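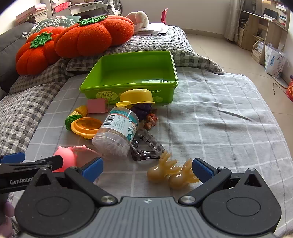
Offset

The arm at Brerkstead dropped its first jar at cycle 2189. It had dropped nothing before that. Masaru Ichikawa pulled the log and found that the left jaw had opened while the right was still reaching. The jar hit the guard rail and stayed whole. On the next run the left jaw closed on a technician's sleeve, and she pressed the stop. She was not hurt. The cell was locked out and a tag was hung on the breaker.

Cuveo had built the model from hand-held recordings: two grippers, one box, small objects on a checked bedsheet. Ichikawa asked for the raw sessions. Kumiko Hattori sent them before lunch, with a note saying the recordings had passed every check.

He played them at quarter speed. The left jaws had hold of the cotton swabs, and the hair clip and the grapes lay on the sheet next to them.
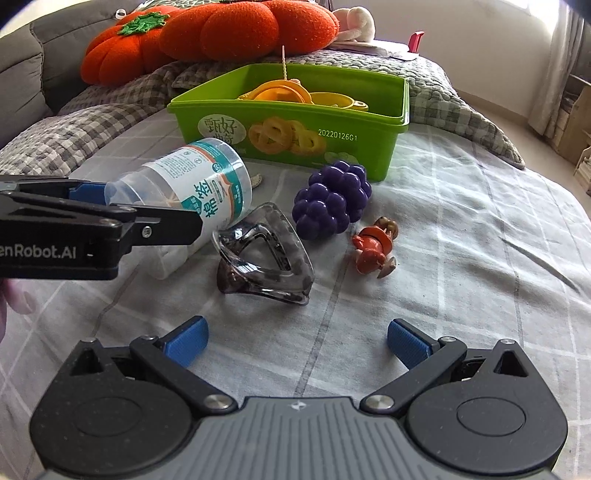

The video was clean. The jaw-width trace was not. According to the trace, the left gripper stood open in frames where the jar was plainly in its grip. He measured the gap at the start of the session and got 12 milliseconds. Near the end it was 166. The right side held steady throughout.

"Your left clock drifts," he told Hattori on the phone.

"The check only looks at the first minute," she said. He heard her typing. "Who wrote the check?"

"Your name is on it."

She typed for a while longer. Then she asked him to send the starfish session, because the starfish was held on one side and something brown on the other, and both traces ought to show closed.

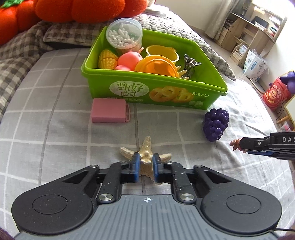
Corrective action

Hattori's report ran to roughly 13 pages – most of it plots. The left trace was shifted, the model was rebuilt, and the sync check now covers the full session. Ichikawa signed the last page in July and took the tag off the breaker. He ran the cell empty first, with his own sleeves rolled up.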